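Stidgate cell

The Stidgate cell is a robotic workcell for opening, servicing and rebuilding used desktop computers. It was assembled by the refurbishing firm Vikmont in its workshop at Nondton and is named after the street where the first version stood. The article covers its setup and its regular maintenance. 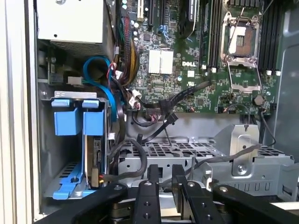
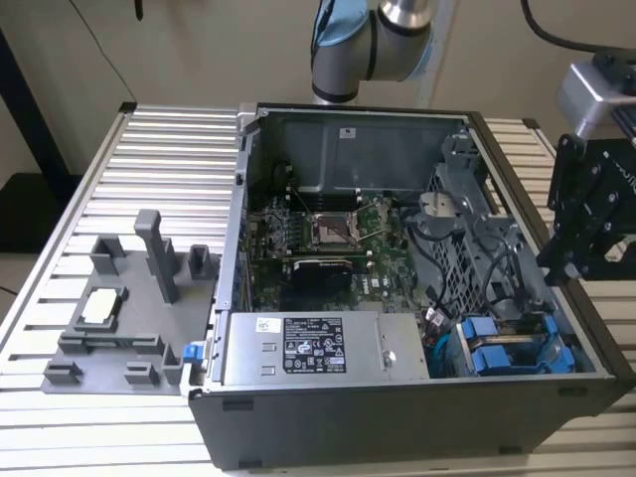

The cell is built on a long workbench of parallel aluminum slats, and all fixtures are fastened to it. A computer tower is laid on its side with the side panel removed, so that the motherboard faces up, and a gray 3D-printed tray with raised holders, pegs and low clips is placed next to it. Before a new computer model is introduced, the operator must teach the cell a set of reference points inside the case. On Dell machines the open processor socket is normally the first of them, and the blue parts of the drive bay are used as the second, as their color is easy to find under most lighting. Cables are not suitable as references — they lie differently in every case.

Setup

The first setup was made by Sylvie Li, at that time the cell engineer of Vikmont. Her procedure has remained in use with small changes. The tray is fixed first and the robots are calibrated to it. Then the tower is pushed against two stops and a test part is moved from the tray to the socket area and back, 18 times in sequence. If the part is dropped or placed crooked even once, the calibration is repeated from the beginning. The test is done at low speed, with the operator's hand near the stop button.

The height of the workbench must not be changed after calibration. A move of the bench to another room also makes a complete new setup necessary.

Maintenance

The gripper fingers are inspected after every 100 towers. The screws that hold the fingers are checked with a torque driver, and a finger with a bent tip is exchanged, never straightened. The workbench is cleaned with a dry brush, and dust is removed from each computer before it enters the cell.

Printed trays wear faster than metal parts, mainly at the clips. Thulani Khumalo, who took over the maintenance in January, introduced a spare tray that is always kept calibrated. On Tuesday, June 25, 2019, a cracked clip was replaced in this way without a new setup — the first time this was recorded in the cell's log.

Related terms

Sveinbjörnsson stop: the adjustable end stop used on the bench, named after its designer.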